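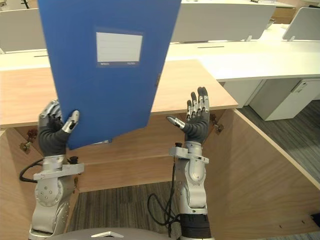

Why has the hydrogen bus in Koltcombe been off the road since May? The station it fills up at lost its compressor, and the part to fix it is still on order.

I've been following this route for a while, so I'll put what I know in one thread.

The bus runs between Koltcombe and Mapplebeck, out past the hospital and back. It's a fuel cell bus, so it has a battery and an electric motor like the others, but it makes its power on board from hydrogen. The range on paper is up to 389 miles. In winter the drivers plan for a good deal less.

There is one place to fill it, the Allthorpe depot. The next closest station is 42 miles from there, and it was built for cars. A bus can use it in theory, but it takes most of a morning and the pressure drops if a car has been in just before.

The compressor at Allthorpe failed in May. The operator, Bikness, said at first it would be a few weeks. Then the seals that came were the wrong size. Then the technician couldn't travel. I asked again last week and was told the work is "scheduled," with no date.

In the meantime a diesel bus covers the route. Same timetable, same stops. If you ride it to work you have lost nothing except the quiet.

Money. The station was paid for mostly by a state grant, and the grant has a condition that it has to be open a certain number of days. I read the agreement. It asks for 426 days of service over the first two years. I don't think they can reach that now. The agreement doesn't say what happens if they don't, only that the two sides "will confer."

Bikness also told the county it expected 12 fuel cell cars to be registered nearby by now, which would help pay for the station. The county clerk's list shows two, and one of those belongs to Bikness.
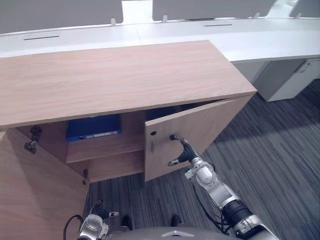
Nimal Jayasinghe replied that the comparison with diesel isn't fair, as the battery buses in Mapplebeck had a bad first winter too and people have forgotten it. He also says the fuel cell bus did the hill by the hospital better than anything else on the route.

He's right about the hill. I rode it many times. On the first winter, I looked it up: the battery buses were out for nine days while the chargers were fixed. They fill up at their own yard and there are several chargers, so one going down doesn't stop all of them. Allthorpe has one compressor and no spare.

A few people asked if the bus could be sold. The county leases it, and the lease has four years left. The payments go on whether it moves or not.

The transit board meets Wednesday, January 20, 2021, at 6 p.m., by video. The station is the fifth item. You can send written comments until noon that day, and the address is on the county site under Transit.

I plan to ask for a repair date and for the cost of a second compressor. If they give me either one I'll add it to this thread.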